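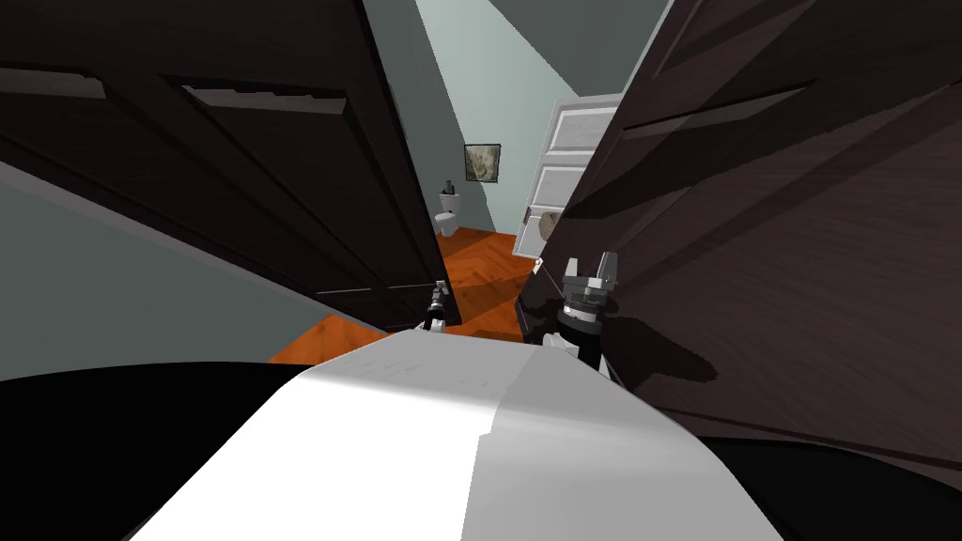 图4-1 过门任务，机器人头部视角：双臂夹爪位于两扇深棕色门之间，门后可见卫生间

第4章 双扇门通行任务的仿真设置

本章说明如何在 Stallora 仿真环境中设置、运行和检查双扇门通行任务。开始之前，请确认已按第2章完成软件安装，并按第3章载入双臂机器人模型。本章所有操作均在仿真中进行，实机部署请参阅第7章。

4.1 准备工作

1. 启动 Stallora 主程序，在“项目”菜单中选择“打开场景”。
2. 在场景列表中选择“Ullach 住宅”。首次载入时需要编译网格和贴图，进度条走完之前不要关闭窗口。
3. 在右侧“机器人”面板中选择双臂型号，点击“放置”。
4. 将起始位置设为房间一侧，机身正对门口。朝向可以用鼠标拖动调整，也可以在“偏航”栏中直接输入。
5. 点击“碰撞检查”。如果机身或手臂与墙、门、家具重叠，重叠部分会以红色标出，需重新放置后再检查。

注意：放置机器人时，双臂必须处于收拢姿态。手臂展开时放置，机械臂可能穿入墙体，物理引擎会在第一步把机器人弹开。

4.2 门的参数

门的参数位于“场景对象”>“铰接件”。每扇门单独列出，左右两扇不会自动同步。

铰链阻尼：数值越大，门越难推动。初次使用请保留默认值。
初始开角：可设为固定值，也可设为随机。随机时请填写上下限。
门把手：可选“需下压”或“免下压”。选择“免下压”时，推动门板即可开门。
回弹：默认关闭。打开后，夹爪离开门板，门会缓慢回到初始开角。

说明：两扇门的开启方向由场景文件决定，在此面板中不能更改。如需更改，请用场景编辑器另存一份场景，再修改铰链轴。

4.3 视角设置

1. 打开“相机”面板，选择“头部”。
2. 将俯仰角调低，直到画面下方能看到机身上沿和两只夹爪。
3. 勾选“锁定到机身”。锁定后，视角随机身移动。
4. 如需录制，勾选“同步记录关节数据”，并选择保存目录。

过门时，头部视角的画面会有较大部分被门板占据，夹爪也可能只露出一部分。遇到这种情况，可在“相机”面板中加开“手腕”视角作为辅助，但提交评测时仍以头部视角为准。

注意：画面倾斜时，先检查“横滚”一栏。该栏默认开放随机扰动，用来训练策略适应不同的安装角度。若需要水平画面，请将扰动设为零。

4.4 运行任务

1. 在“任务”列表中选择“双扇门通行”。
2. 将“每轮回合数”设为11。这是评测所用的数值，调试时可以设为2。
3. 将“单回合步数上限”设为525。达到上限而机身未越过门槛线，该回合记为超时。
4. 选择控制方式：“遥操作”或“策略”。使用策略时，点击“载入”并选择权重文件。
5. 点击“开始”。运行过程中可随时按空格键暂停，再按一次继续。
6. 回合结束后，程序自动复位门和机器人。复位完成前，遥操作手柄的输入不起作用。
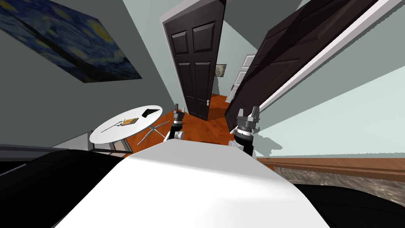 图4-2 同一场景的另一视角：两扇深棕色门均已打开，左侧为白色圆桌，墙上挂有《星夜》装饰画

场景中的圆桌及桌上物品参与碰撞计算。调试手臂动作时，若夹爪经常碰到桌子，可在“场景对象”中将其设为“仅显示”。评测模式下该选项不可用。

装饰画只作为视觉纹理，不参与碰撞。更换贴图的方法见附录B。

4.5 遥操作要点

接近门口前，先降低底盘速度，再抬起双臂。夹爪指尖朝上时，手臂在机身前方占用的宽度较小，适合穿过窄缝。推门时用夹爪侧面接触门板，不要用指尖顶压。

左右手柄分别控制左右臂。同时按住两侧扳机，底盘移动将被锁定，此时只有手臂响应。松开任一侧扳机即可解除锁定。

小心：如使用带力反馈的手柄，夹爪卡在门边时手柄会持续施力。请先松开扳机，再用“后退”键移动底盘，不要强行拉动手柄。

4.6 结果判定

每个回合结束后，“结果”窗口显示以下状态之一：

通过：机身完全越过门槛线，且无超限碰撞。
碰撞：任一部位的接触力超过设定上限。
超时：达到步数上限。
中止：操作者手动结束。

连续3个回合显示“碰撞”时，程序会暂停并弹出提示。请检查起始位置和铰链阻尼，然后点击“继续”。

结果可导出为表格文件。导出前请在“操作者”栏填写姓名，空白时文件无法上传到 Namovlow 评测服务器。

4.7 常见问题

门推不动
检查“门把手”是否设为“需下压”。若已设为“免下压”，将铰链阻尼恢复为默认值后重试。

夹爪穿过门板
物理步长过大。打开“仿真”>“高级”，将步长恢复为默认值，并确认门的碰撞体已启用。

门面上的阴影闪烁
在“渲染”面板中将阴影质量调高一级。此问题只影响画面，不影响接触计算，但会改变输入给策略的图像。

载入权重后机器人不动
权重文件与机器人型号不匹配时，策略会输出零动作。请核对“机器人”面板中的型号与权重文件说明中的型号。

若以上方法不能解决问题，请导出运行日志，连同场景文件一并发给技术支持。邮件标题请注明软件版本，收件人写 Gudrun Oltmanns。遥操作手柄的硬件问题请联系 Gwion Rees。

下一章：第5章 抽屉与柜门任务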